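Newsletter > Research notes > Two arms, one table

Kristine Manalastas and Osian Bevan have spent the winter on a question that has held up the Nerneo project from the start: how much of a two-arm task can be learned in simulation before anyone switches on the real arms? They now have a first result, and it will be written up with Liviu Rusu over the next couple of months.

The method is simple to state. A person guides the arms through a task a small number of times. The Arneo planner then cuts each run into short pieces, such as reach, grasp, lift and hand over, and stitches those pieces back together with the objects moved to new positions. Runs that fail in the simulator are thrown away. The rest are used to train the policy.

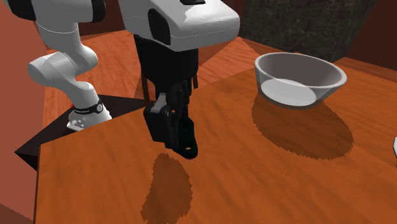
Shadows turned out to matter more than the group expected. Kristine first trained on renders with flat lighting, and the policy often closed the gripper too high. She then switched on overhead light with hard shadows and trained again from the same runs. A shadow falls under the gripper and another spreads out from the bowl, and both have rough, speckled edges that a real lamp would not give. Osian wanted to smooth them before training. They tried it both ways and the smoother version made no difference they could measure, so the cheaper setting stays.

The main test used 23 guided runs and 8 tasks. With stitched data added, the policy beat the one trained on guided runs alone in all but 2 of the tasks. Both of the weak ones involve a handover in mid-air, where a small timing error in one arm spoils the grasp of the other. Liviu thinks the cuts are being made too early there, and is rewriting that part of the planner to let the two arms be cut at different moments.

No claims are being made yet about the real arms. Those trials begin in February, and Ariel Belmonte is looking after the bookings. Anyone who wants to try the simulator before then can ask Osian for a login.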